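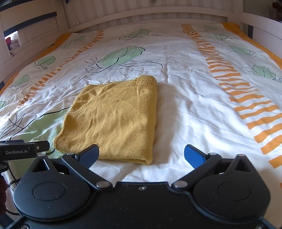

The yellow knit, folded, on the bed cover with the leaves.

I have spent most of April on one small module of Udo, our software for folding clothes with two grippers. The module has to answer a simple question: which pixels are garment and which are bed? I was sure that I could finish it in a week.

My first version used colour. A mustard cloth on a white cover should be easy, I thought, but the cover also has two bands of orange stripes and a solid orange border. In hue the orange and the mustard are neighbours, and in shadow they come even closer. The mask reached the border many times, and then the planner asked the left arm to pick up the edge of the bedding.

Marloes De Smet proposed that I should stop looking at colour alone and add texture. The knit has a fine, soft grain and the printed cloth has sharp black lines. I trained a small network on 2,257 labelled frames and kept 566 for testing. It was much better on the folded garment. With the cloth spread flat it was still poor, because so much of the view is then one surface, and the arms cover the near part of it.

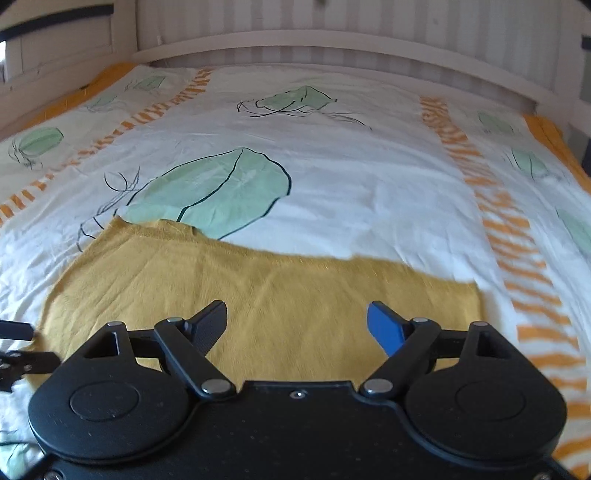

Masking our own hands

The next problem was the gripper itself. Its black parts are easy to remove, as the finger opening is known from the encoder and I can draw the shape of the linkage over the view. The second gripper is more difficult. It comes in from the side and we often see only a piece of it. For some days the network believed that a black bracket was a hole in the cloth.

Octavio Figueroa wrote a tool which projects the model of each gripper into the view of the other one. It needs good calibration, and the wide lens does not forgive. We had forgotten to refresh the distortion values after changing a mount in Sterklow, and I lost two evenings with this before I compared the files.

Then there are the layers. The planner wants to know where the stack ends and which edge is a fold, so that the fingers do not open the work of the step before. 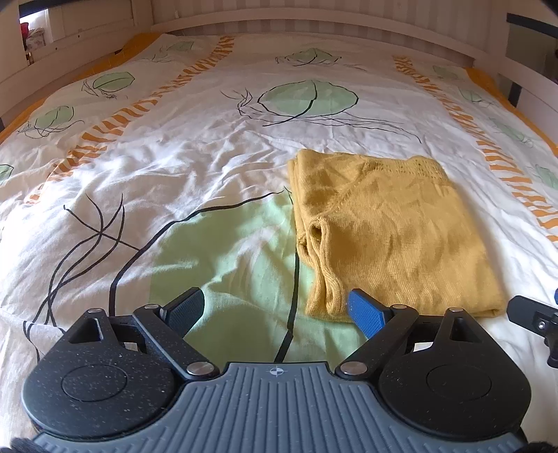 For this I now keep two outputs, one for the garment and one for its edges, and the planner waits when they do not agree. Waiting is slow, but I prefer it to a wrong grasp. The openwork edge still gives me false folds, as every small hole has a dark side. I tried a blur before the edge step. It removed the holes and also the real fold under them, so I took it out again.

Lautaro Iturra has asked for the labels, and I will send him the 688 frames that I have checked twice. The rest needs another look, mainly at the ribbed parts.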